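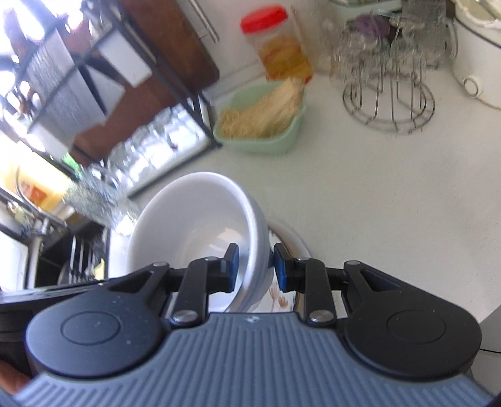 Skarnbridge Introduces the Jenlow 4, a Desktop Label Printer for Small Shipping Rooms, Back Offices and Kitchen-Table Businesses

PRINDOMITZ, January – Skarnbridge, maker of label printers and the software that goes with them, is very happy to announce the Jenlow 4, a direct thermal desktop printer for people who print shipping labels every day and would like to think about it a good deal less than they do now. The new printer goes on sale this month through the Skarnbridge online store and through authorized resellers, and it takes over from the original Jenlow, which has been sitting faithfully on packing benches for nine years.

We know a lot of those first Jenlows are still working, and we want to say right at the start that we are not dropping them. Parts, print heads and drivers for the original model will stay available, and the new software described further down works with it too. If yours is still printing clean labels, please go on using it with our blessing.

For everyone else, the Jenlow 4 is the printer we have wanted to build for a long time. It prints labels up to 4 inches wide, the usual width for parcel labels, at a resolution of 206 dots per inch, with no ink, toner or ribbon to buy. It accepts rolls and fanfold stacks, and the stack can feed in through a slot at the back so that you don't need to open the lid to change from one pile to the next.

Loading that doesn't need a second pair of hands

Anyone who has worked a support line for label printers (and quite a few of us at Skarnbridge have) will tell you that most calls begin with the labels themselves. The roll went in upside down, or the guides were left too wide, or the printer was set for labels with gaps and somebody bought the kind with black marks. Then the printer feeds six blank labels, blinks, and stops, usually with a driver waiting at the door.

The Jenlow 4 comes at this from a couple of directions. The roll holders are sprung and move together, so the roll centers itself when you let go. There is a drawing molded into the inside of the lid that shows which way the labels should come off the roll, and it is big enough to read without glasses. When the lid closes, the printer feeds a short length, measures the label, works out whether it is looking for a gap, a notch or a mark, and remembers the answer after the power is turned off. We spent more time on that last part than on anything else in the machine, and we are rather proud of it.

If the printer does get confused, holding down the feed button until the light turns amber will run the measurement again. There is only the one button, plus a power switch, which we moved to the front after many years of letters asking us why it was ever at the back.

A driver that stays put

The other thing customers write to us about is the driver. A computer updates itself overnight, and in the morning the label comes out tiny in one corner of the paper, or sideways, or it goes to a second copy of the printer that has appeared in the list with the same name and a number after it.

With the Jenlow 4 we are releasing Agbenyega, a new driver and setup program for Windows and Mac computers. Agbenyega knows the printer by its serial number instead of by the port it was plugged into, so moving the cable to a different USB socket will no longer create a duplicate. It keeps a copy of your label size and darkness settings on the printer as well as on the computer, and if the two ever disagree it asks you which set you want to keep, in a plain sentence with two buttons under it.

It also includes a preview window. You can open a label file from nearly any carrier or marketplace, see how it will land on the stock you have loaded, and turn or crop it before printing. Many sellers receive their labels as a full letter-size page with the label on one half, and Agbenyega will find the label on the page and print just that part. Packing slips can be sent to your ordinary office printer at the same time if you like to do the two together.

Agbenyega is free to download, with no account to create. It supports the Jenlow 4 and the original Jenlow, and we plan to add our wider warehouse models later in the year.

Connections and daily use

The Jenlow 4 connects by USB or by network cable, and both sockets are standard on every unit. A wireless version is in testing. We would rather hold it back until it reconnects properly after a router restart, every time, than send it out early and spend the spring apologizing for it, and we will announce it separately when it is ready.

Up to 200 finished label jobs are held in the printer's own memory, so a label that tears or sticks to the wrong box can be printed again from Agbenyega without going back to the carrier's website to hunt for it. Offices that would prefer not to keep addresses on the printer can switch this off during setup or at any time afterward, and clearing the memory takes a single click.

The print head and roller can both be changed by the customer with no tools. Cleaning is still a good habit, and each printer comes with a small pack of cleaning cards and a printed guide on paper, in good large type. The guide covers unpacking, loading, first print, cleaning and what the lights mean. The same guide is on our website for anyone whose copy goes out with the cardboard.

Labels from anyone

We are sometimes asked whether our printers need our own labels. They do not, and the Jenlow 4 doesn't either. It will print on any direct thermal stock of suitable width and thickness, with or without a core, from any supplier you are comfortable with. We do sell labels ourselves, and we think they are good ones, but there is no chip in the roll and there won't be one.

Availability

The Jenlow 4 is available now in light gray and in black. Each box contains the printer, power supply, USB cable, starter roll, cleaning cards and printed guide. Current pricing is posted in the online store, and resellers can ask for volume terms through their usual contact. Owners of the original Jenlow can register for the trade-in offer from the support section of our website; please have the serial number handy, which you'll find on the sticker underneath.

Schools, libraries and charities that ship or catalog in small amounts are welcome to ask about a loan unit before they decide. Phone support is open from 8 a.m. to 6 p.m. on working days.

About Skarnbridge

Skarnbridge designs and services label printers from its offices and workshop in Prindomitz. Its products include the Jenlow desktop range, a line of wider printers for warehouses, and the Agbenyega driver software. Review units, product photos and spec sheets are available from the press desk through the contact form on the Skarnbridge website.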